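Move-out walkthrough, Haslam building, unit 7, June. Tenant copy. Comments are mine and may be used against me.

- [x] **Smoke alarm, hallway.** Works. Also works for toast.
- [x] **Carbon monoxide alarm.** Tested, loud, neighbor's dog agrees.
- [ ] **Window locks, 4 total.** One closes only if you lift and apologize. Reported to Druscombe in the spring, reported again today.
- [x] **Stove burners.** All light. Front left takes its time.
- [ ] **Bathroom fan.** Makes fan noises. Moves no air that I can detect.
- [x] **Water heater.** Tag reads 25 gallons, which explains my showers.
- [ ] **Outlet by kitchen sink.** Reset button pops back out. Do not use until fixed.

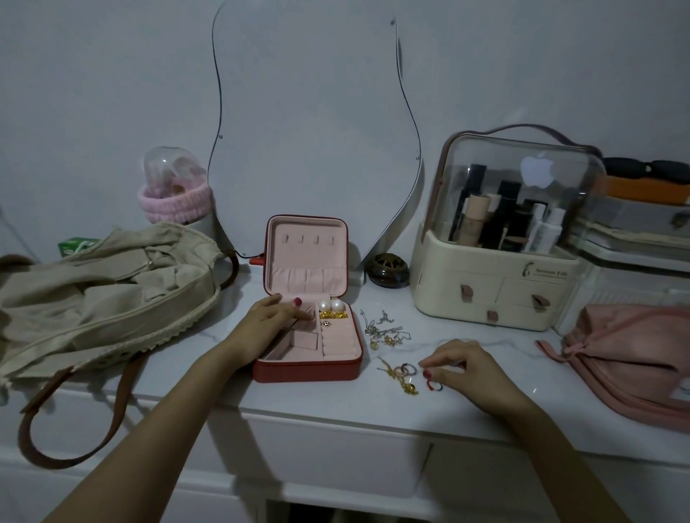 - [x] **Bedroom closet door.** Back on its track, second attempt.
- [x] **Furniture over waist height strapped to wall.** Bookcase done. Straps stay, holes to be patched by Druscombe per the lease, page 4.
- [ ] **Personal items out.** Ask me tomorrow.

Open items go to the office within 72 hours. The fan has been an open item longer than I have lived here.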